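Room 301, Furniture and Light
Posted 19 Jan 2022
Zakance office pages > Our rooms > Room 301

Welcome to the page of Room 301. Several colleagues from the other offices have asked me how we furnished it, and I promised to put the answers in one place. I am not a designer and I do not work with interiors by profession. I only had the task to choose the furniture, to compare the offers and to be present when the deliveries came.

The money for the room was 3,000 euros in total, and 2,000 of it was for tables and seats. The rest went to the blinds, the delivery and the small things which are always forgotten in a plan, such as felt pads for the floor and longer cables. I asked for offers from Alexiou and from Rondero. Both were polite and quick. Alexiou had the better price for light wood, and Rondero had more models with thin legs, so in the end we bought from both.

My wish was to keep everything pale. The previous furniture was dark and heavy, and people went into the room only when all other rooms were taken. I also wanted pieces which one person can move without help. A heavy desk stays for years where the delivery men have put it, and I did not want this again.

Near the floor: thin white legs, toward the left side.
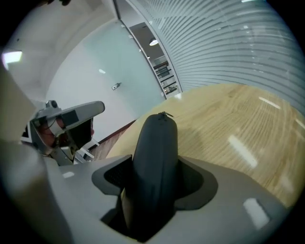
Kaan Akgül wrote to me after he read the first version of this page: I agree about the light furniture, but please tell people to check the screws under the seats every few months. We have the same type from Rondero in Garkulier, and ours began to make a noise in October. It takes a few minutes with a small key. Also, white paint on metal shows every mark from shoes, so you should keep a cloth somewhere in the room.

I thank him for this, and I have added the screws to our list for the room. For the marks from shoes we use warm water and a little dish soap. The strong cleaner that we tried first left a dull place on the paint, and I do not recommend it.

Now I come to the table, which was the longest discussion. Half of the team wanted a rectangular one because it can stand against a wall. The other half wanted a round one. We borrowed a round table for 7 days and put it in the middle of the room, and after this time the discussion was finished. At a round table it is easier to speak with everybody, and there are no corners to hit with the hip when you are in a hurry.

The wood is pale and it shows the light from the ceiling quite strongly. If you often read from shiny paper, you may prefer a more matte surface. I asked Alexiou for samples and looked at them near the window, which was a mistake. I should have looked at them under the office lamps, in the evening, in the place where the table would stand.

Round tabletop in light wood, with the glass partition and the closed white blinds behind it.

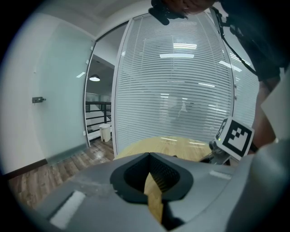

The blinds were ordered later than the table. We had discussed frosted film for the glass, which is cheaper, but film is always there, and sometimes we like to have the room open to the corridor. With horizontal slats everybody can decide for himself. Please turn the slats first and pull the blind up after that, slowly. When they are pulled up in the closed position, the cords become tired very soon.

Dust is the weak point. I clean the slats with a dry cotton glove, from the top to the bottom, and it goes faster than with a brush. A damp cloth leaves stripes on white.

Still missing are hooks for the coats and a small shelf beside the door. I have received one offer for the shelf and I am waiting for the second. When you need the measurements of the table or the order numbers for the blinds, write to me and I will send you the list.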